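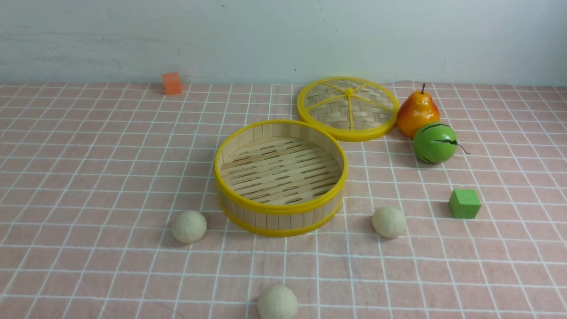 Kitchen chores took up most of the ground floor at the Fondevari open day, and I went there to find out how many of them a machine can do today. The task I watched longest was putting buns in a bamboo steamer and closing it. The steamer stood open on a pink cloth with white grid lines, its lid lying behind it and three pale buns scattered in front. A toy melon and an artificial pear were on the table too, and the machine is supposed to leave those alone.

The staff gave us the numbers for this station. Out of 353 attempts in the last test round, the arm finished the whole job in around two thirds. Picking up a bun is mostly solved. The lid causes most of the failures, as it has to come down level or it catches on the rim. A good run took 20 seconds per bun, plus the lid.

Next door, Stinditz was showing shelf stocking for small shops. Its machine, the Matos, put boxed goods on a shelf without trouble and slowed down a lot with bags. It stopped twice while I stood there, and an operator restarted it from a tablet. Trirnero had a towel folding station, but it was closed for repairs until the afternoon and I missed it.

I asked at three stands when I could buy something for my own kitchen. One said five years, one would not guess, and one pointed at a wall chart that ended in 2042. Stinditz plans a shop trial in March, with a worker on hand for every shift.

Entry was free. Parking is behind the main hall, and the line for coffee was long.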